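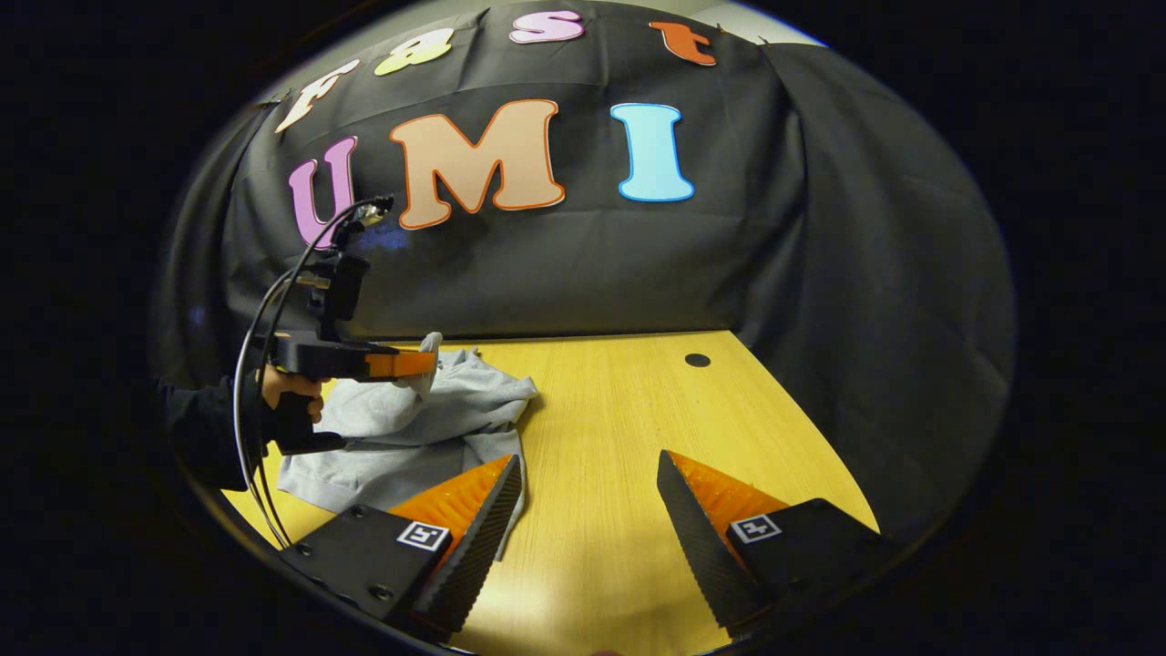

Words: the workshop editor, Vulville Makers' Newsletter
15 October 2025

I'd been promised robots, so I was slightly thrown to walk into the Detgate workshop and be handed what felt like a very heavy pair of barbecue tongs. Black body, a trigger, two orange rubbery fingers at the end, a camera up top. "That's your hand for the afternoon," said the woman who runs the training room there. "Try not to use your own."

The project is called Mathur, and the idea is easy enough to say out loud. They want a pair of robot arms to be able to deal with laundry. The old way of getting there, she told me, was to write down every movement, and she did that for a living for years before she got fed up with it. "You can write down how to pick up a box. A box is the same box tomorrow. You try writing down how to pick up a T-shirt."

So people show it. You stand at the table, one gripper each, and you do the job with the grippers while the cameras on them record what the grippers see and how they move. Later on, all of that goes into the training, and the arms have a go.

I asked why they didn't just film people folding with their hands, which seems a lot quicker (it is, she agreed, massively). "Because the robot hasn't got your hands. If I film you, I've got ten fingers doing things it can't do. With these on, you're stuck with the same two fingers it's got, so whatever you manage, it can manage. In theory!"

She used to do it by remote control as well, back at Pirent, driving the arm from a chair with a pair of joysticks. I wanted to know which she liked better and she didn't even stop to think. "Oh, these. With the remote you can't feel anything. You're pulling on a sleeve and you've no clue if it's tight until the whole thing comes off the table. And it's slow, you get maybe 20 decent goes in a morning and then your neck's gone."

Mind you, she does still miss one bit of it. With the remote you know straight away that the arm can reach, as it's the arm doing the reaching. With the hand-held ones you can lean over and twist your wrist into some position that no arm on a stand is ever going to copy, and that go is wasted. New people do it constantly. I did it on my first try and got told off.

Then it was grey cloth time. We took a side of the table each, and my job was to get hold of the edge nearest me while she took the far one. It's harder than it sounds! The fingers open wider than you think, and the little printed squares on them (the software uses those to work out how far open they are) have to stay where the camera can see them, so you can't let a fold flop over the top. I let a fold flop over the top. More than once.

"Go slower," she said. "No, slower than that. Now stop fiddling. If you've missed it, open up, back off and come in again. I want it to learn the backing off."

I hadn't expected that, that they'd keep the messy ones. But she was quite firm about it. Since March they've recorded 2652 goes at the folding job alone, and a fair few have a fumble in the middle that somebody put right. "If all it ever sees is perfect folding, then the first time it drops a corner it's got no idea what to do. It just hovers there."

And does it work? "Towels, yes, nearly always. Shirts, ask me again." Getting a shirt flat is the sticking point, apparently, and once it's flat there are only 3 folds left to do. She reckons the arms get through those fine if a person does the flattening. I said that was also how my children do laundry, and she was kind enough to laugh.

We carried on until my trigger finger gave up. She saved the last 2 goes, deleted the one where I'd put my elbow on the cloth, and shook the thing out for the next person.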